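Last updated: March

Soft fingers, hard choices: comparing gripper pads for small desktop arms

The gripper is usually the last part of a low-cost arm to receive any attention. Buyers compare reach, payload and the price of the servos, then fit whatever jaws came in the kit. For moving foam blocks about, that will do. For handling the ordinary contents of a desk, the jaws decide most of the outcome, and the differences between one set and the next are larger than the differences between arms.

At the Kelavthorpe workshop, Damian Pietrzak has spent the winter putting three sets of fingers through the same programme. The arms stay the same, as do the controller and the power supply. Only the fingers and their contact surfaces change. The tests use household and office objects, picked for their awkward shapes and slippery finishes.

The first set, Bitov, is a plain pair of rigid jaws with a shallow groove across each face. The second, Medeiros, has the same outline but a cast rubber skin. The third, Bindska, carries a replaceable soft pad near the tip, fixed with adhesive and trimmed by hand. All three mount on the same bolt pattern. A change of fingers takes a few minutes, most of it spent finding the zero position again.

Each set was given 1,000 attempts at a fixed list of objects. An attempt counts as a success if the object is lifted clear, carried to a second position and released without falling over. A drop in transit is a failure. So is a lift that succeeds with the object turned so far in the jaws that it can no longer be set down. This last rule is stricter than the one most hobby builders use, and it lowers every score in the series. It was kept because an object held at the wrong angle is of little use to whatever step comes next.

Across the whole series of 3,000 attempts, the most common fault was rotation in the jaws. Two parallel faces resist sliding quite well. They resist twisting badly, particularly when the object is round and the contact is a narrow line along each side. The rigid Bitov jaws suffered most. With a smooth barrel between them, the object would often swing like a pendulum as soon as the arm accelerated. The grooves helped only when the object happened to lie along them.

Raising the closing force is the obvious answer and a poor one. Small servos hold a position by pushing against the error, and a gripper commanded well past the point of contact draws current for as long as it holds. Pietrzak set a limit of 715 milliamps on the gripper joint after the first week, when one servo shut itself down on temperature in the middle of a run. Under that limit the rigid jaws could not be made to grip round objects dependably, whatever the approach angle.

The rubber skin on the Medeiros set removed much of the twisting and brought a different problem. Rubber sticks. A light object tends to stay with one finger when the jaws open, and it is then dragged sideways or tipped. Opening slowly made this worse. Opening quickly, with a short pause beforehand, gave cleaner results, and the pause was written into the controller for all three sets so that the comparison stayed fair. The skin also picks up dust and has to be wiped, or the friction falls away during the day.

Cameras had an effect that was not expected at the outset. The original plan relied on a single fixed view of the table. It was adequate for objects standing in the open but poor for anything inside a container, where the rim hides the point of contact. A close view of the fingertips improved matters a good deal. The operator, or the software trained on the operator's runs, can see whether both fingers have reached the object before the jaws close. The cost is that the fingers fill much of the picture, and a wide finger hides more than a narrow one. Finger shape and camera position should therefore be chosen together. Builders who settle one and then the other generally end up printing the fingers twice.

Controller settings matter less than the forum arguments suggest. Two update rates were tried with each finger set, and the slower one was good enough for everything except handling inside a container. There, a small delay between the command and the movement was enough to push the object against the wall before the jaws had closed on it. Smoothing the commands made the arm look better and added to the delay. It was switched off.

Container work was added late, when the open-table results had begun to settle. It asks more of the fingers than a plain lift. They must enter a confined opening, one on each side of the object, and close without catching the rim.
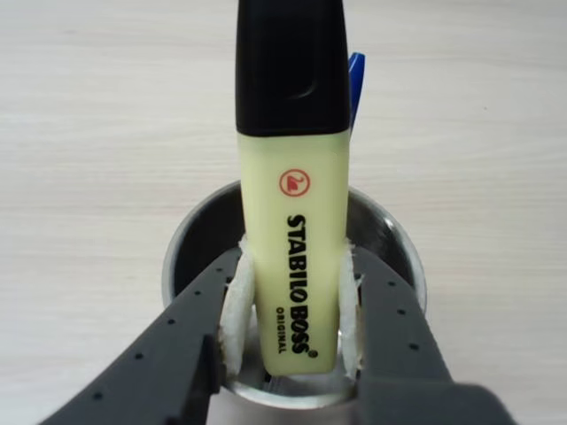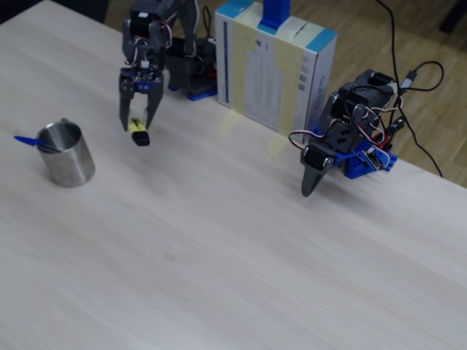 Pads wear, and the cost of replacing them belongs in any comparison. Under the current limit, the first Bindska pair lasted 1,361 closures before the adhesive began to lift at one corner. The surface had been losing fibres for some time before that. On the pads gripping the highlighter inside the cup, the edges are already slightly frayed, with fine white strands standing out from the material, and the pads are still compressing against the barrel as they should. Fraying on its own is not a reason to change them. Pietrzak replaces a pad when it no longer springs back after the jaws open, and always replaces both, because a new pad opposite an old one moves the grip off centre.

Pad thickness also alters the zero position. A fresh pair closes on nothing sooner than a worn pair does, and a controller calibrated on worn pads will squeeze harder than intended after a change. The calibration takes less than a minute and should follow every replacement.

On present results, the Bindska fingers are the best choice for round, light objects and for lifting out of containers. The Medeiros set is better with flat-sided items and needs less upkeep. The Bitov jaws remain useful for heavy parts with parallel faces, where a soft contact only adds play. The next series will keep the Bindska fingers and vary the pad, starting with a denser material of the same thickness and a narrower cut that leaves more of the fingertip in view of the close camera.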